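Tetteh Agyeman signed the session sheet at the Clivthorpe lab, Jun 12, 2023, and put his hands into the control gloves. The job was called Rind. Fruit, white shelving, red basket. The contract with Trelex asked for 300 clean demonstrations and he was at 4.

Latency held under 100 milliseconds. He kept the left arm low with the basket and gave his attention to the right.
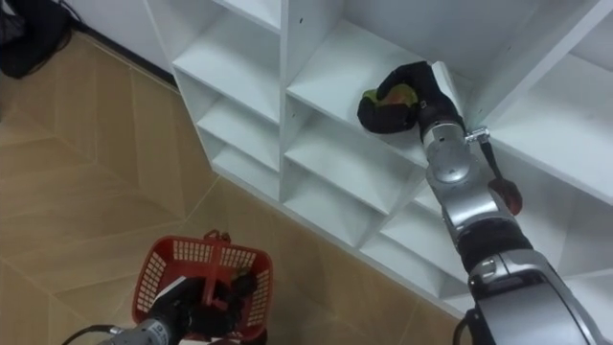
Grip force was the parameter he distrusted. The gloves returned a buzz at contact and nothing after it, so he closed his fingers by memory, the way he had picked fruit at Retthorpe when he was nineteen. His supervisor there had timed everyone. He had been slow and had bruised very little.

The protocol defined hesitation as any pause over 1,000 milliseconds. Hesitations were to be trimmed before training. Tetteh had asked in February whether they could be left in. The reply said the policy would learn to wait for no reason.

He logged the episode, flagged one pause at the cubby edge and began the next.

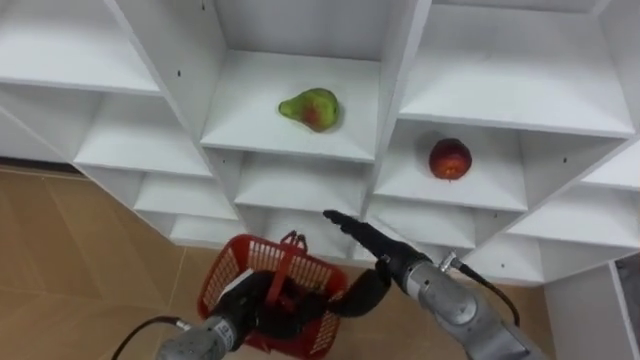 Pear or apple first. The instruction sheet left the order to the operator. He noticed that he always took the pear, and that the model would too, on a shelf he would never see, in his colour of habit and at his speed.

He reached for the apple. Then he stopped - well past the limit - and left the flag off.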